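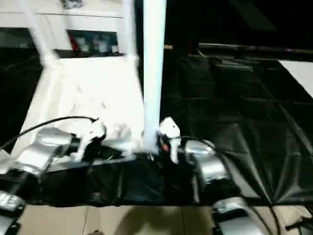

How long should furniture paint cure before the piece goes back into use?

Most water-based enamels need two to three weeks at normal room temperature, even though they feel dry within hours. Light use is usually safe after a few days if nothing heavy or warm is left standing on the surface.

Drying and curing are separate processes. Drying is the loss of water from the film. Curing is the slower stage in which the binder particles fuse and, in some products, cross-link. A film that is dry but uncured can be touched, sanded lightly and recoated. It can also be dented by a fingernail, and it will stick to anything pressed against it for long. This page covers repainting small household furniture white or off-white with a water-based enamel, from cleaning to final cure.

Materials

Water-based enamel, satin or semi-gloss
Bonding primer, stain-blocking if the piece is raw pine, oak or mahogany
Degreasing cleaner and clean water
Sandpaper in 120, 180, 220 and 320 grit
Two-part wood filler or fine surface filler
Angled synthetic brush, 2 inch
Foam or microfiber roller, 4 inch, with a short nap
Tack cloth or damp lint-free cloth
Painter's pyramids or scrap blocks with a screw driven through

Do not use natural bristle with water-based products. The bristles swell and the tip loses its shape before the first coat is finished.

1. Take the piece apart

Remove knobs, hinges, felt pads and any seat or shelf that comes off with screws. Bag the hardware and label the bag by location. If a joint is loose, reglue it now and leave it clamped overnight. Paint will not hold a moving joint, and a crack will open along the line within weeks.

Legs that unscrew should be painted separately, standing on their top ends, with the threads masked.

2. Clean before sanding

Sanding a greasy surface drives the grease into the scratches. Wash with degreaser, rinse twice with clean water, and let the piece dry for at least four hours. Pay attention to the underside edge of seats and to the areas around handles, where skin oil builds up. Silicone polish is the most common cause of fisheyes (small round craters in the wet film). If fisheyes appear in the primer, stop, let it dry, sand it back and seal with a coat of dewaxed shellac.

3. Sand

On a sound existing finish, 180 grit is enough. The aim is an even dull surface with no shiny patches. Use 120 only where the old paint is chipped and the edge of the chip has to be feathered. Melamine and foil-wrapped board should be scuffed with 220 and no coarser, as the surface layer is thin and is easily cut through at the corners.

Test old paint for lead before sanding. If the test is positive, do not dry sand.

4. Fill

Fill dents and old screw holes slightly proud, allow the filler to harden, and sand flush with 180. Spot prime every filled area. Bare filler absorbs paint at a different rate from its surroundings and will show as a flat patch in a satin finish.

5. Prime

Apply one thin coat on previously painted work and two on bare wood. Knots and tannin-heavy species need a stain blocker; a yellow halo that appears a day after priming means that the primer did not seal, and further coats of enamel will not hide it. Sand the primer with 220 when it powders cleanly under the paper. If it clogs the paper or rolls into crumbs, wait longer.

6. Topcoats

Stir the paint, do not shake it. Work in this order:

Undersides and inside faces
Legs and rails, brushed from the joint outward
Broad flat surfaces last, rolled and then tipped off with a nearly dry brush

Put down two thin coats, three for white over a dark color. Keep a wet edge and do not return to an area after it has started to set. On round or tapered legs, runs form on the lower third, so check them again five minutes after brushing. A run found at that stage can be brushed out. A run found an hour later has to be left until hard and then cut flat with a sharp scraper.

Sand between coats with 320, wipe down, and recoat within the window printed on the can. Outside that window adhesion between coats depends entirely on the sanding.

7. Cure

The time on the can assumes around 70 F and moderate humidity. Cooler or damper air extends it considerably. An unheated garage in November can double it. Raising the room temperature a few degrees helps, and so does gentle air movement, but do not point a heater at the piece. The skin closes first and holds the remaining moisture underneath.

A workable schedule for a seat or side table:

Day 1: handle only by the underside
Day 3: reassemble, refit hardware, no load
Day 7: light use, no rubber feet, no plastic trays
Day 14: normal use with care
Day 21: wet cleaning with mild soap

To test the film, press a fingernail firmly into a hidden spot. If a mark remains, the paint is still soft.

Blocking

Blocking is the tendency of two painted surfaces to stick to each other. It affects drawer fronts, doors closing against a frame, and stacked stools. White and pastel bases generally block less than deep colors, which carry more tint. Place strips of baking parchment between the contact faces for the first two weeks. Newspaper should not be used, as the ink transfers.

Clear coat over white

A clear coat is not needed over a good enamel and can discolor it. Oil-based polyurethane turns white to cream within months. If the surface will see hard wear, such as a step stool, use a water-based clear coat marked non-yellowing and try it on a test board first.

Notes from readers

Karim Srour reports that refitting felt pads at day 3 pulled the paint off the leg ends in rings. He now leaves the leg ends in primer only. This is sound practice, and the bare ring is hidden once the pad is on.

Imre Győri asks whether a spray gun changes the schedule. It does not change the cure time if total film thickness is the same. Sprayed coats are usually thinner, so more of them are needed — allow the full recoat interval between each one.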